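Home Shop Bags & Storage Kitchen Our Story Contact

10 May 2024
Posted by the Hustitz shop team

The Dillance Clear Stand-Up Storage Bag

If you've been with us for a while you already know how we feel about bags that flop over the second you let go of them. You've got a scoop of rice in one hand and a bag in the other, and really you'd need a third hand to hold the thing open. So when Dillance sent us their stand-up bag in February, we kept a stack of them behind the counter and used them for everything we could think of for weeks before we agreed to put them in the shop. We're so glad to finally have them on the shelf!

The Dillance is a clear bag with a flat bottom and straight sides, and once you've opened it out and pushed the corners into place it stays up by itself while you fill it. We've had dried beans in it, cookie cutters, birthday candles, packets of seeds, and one very large batch of granola (the recipe is on our blog, and yes, it does make that much). Being able to see what's inside has saved us a lot of rummaging around in the back of the cupboard. 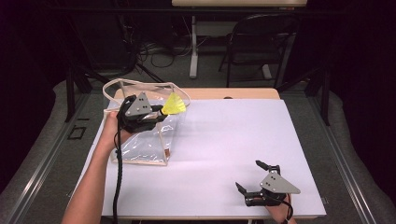 A clear bag standing open on a white board.

It comes in two sizes. The small one holds 2 quarts and is the one we reach for most days, for snacks and baking bits and all the odds and ends that live in kitchen drawers. The large one stands 26 centimeters tall and is better for flour, pasta, pet treats or a good-sized knitting project. Both fold flat when they're empty, so a whole stack of them takes up hardly any room, and both can be wiped clean with warm water and a drop of dish soap. Please let them air dry with the top open, and keep them out of the dishwasher and the microwave. The material doesn't like high heat and will go wavy on you.

A few people have asked how these compare with the Skomasix pouches we carried before. The Skomasix has a zipper top and a rounder bottom, and it's still a lovely bag for the freezer. The Dillance is easier to fill and easier to pour from, but you'll want a clip for the top if you're storing anything that goes stale. We sell the little Lo clips separately, and they fit both sizes nicely.

We've sold more than 4000 of the old pouches over the years, and we read every note you send us about them, so do write and tell us how you get on with these. If you'd like a mix of sizes in one order, just say so in the comments box at checkout and we'll pack them together for you. Unused bags can come back to us for an exchange, as long as they're still in their sleeve.

Back to Bags & Storage Shipping Returns Gift Cards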